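# Why robots have to mind their manners

A robot has no idea that your fingers are precious. It doesn't know what a finger is. Tell it to close its gripper and it will close its gripper, whether there is a sponge in the way or your uncle. So people write rules for it, and then they write rules for themselves, which tend to be the longer ones.

The rules for machines that grab things are mostly dull, and dull is good. Exciting rules usually mean something exciting has already happened.

**Rule one: go slowly near people.** At the Kaltier workshop, a gripper must slow down whenever someone is within 2 metres. It is allowed to speed up again when they wander off for a biscuit.

**Rule two: there must be a stop button.** It should be big and easy to reach. A stop button behind a locked door is a decoration.

**Rule three: look before you reach.** Dark places are awkward. You can poke your head into a cupboard and guess what's at the back – you have had years of practice, mostly looking for chocolate. A machine has to be taught, and it needs to see plenty of muddled, shadowy corners before anyone trusts it with one.

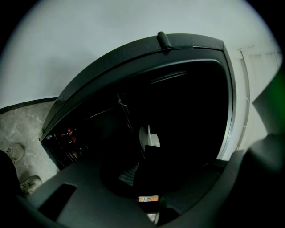

*A gripper close to a big black enclosure. Something white shows up well inside, and the small red things are harder to name.*

If a robot isn't sure what it has found, the rule is to stop and ask. Grown-ups could try this too.

**Rule four: squeeze gently.** The Roltollow test uses 70 paper cups. A gripper has to lift each one without crushing it. In April the Gilmartin team's machine flattened 19, and was sent back for more lessons.

**Rule five: write it down.** Every bump and wobble goes in a notebook, even the embarrassing ones. Especially those. The next person can't fix a mistake that has been hidden under a cushion.

If you ever meet a robot at work, you have rules as well. Stay behind the line on the floor. Tie back long hair. Don't put your hand in the gripper to see what happens – the answer is in the notebook.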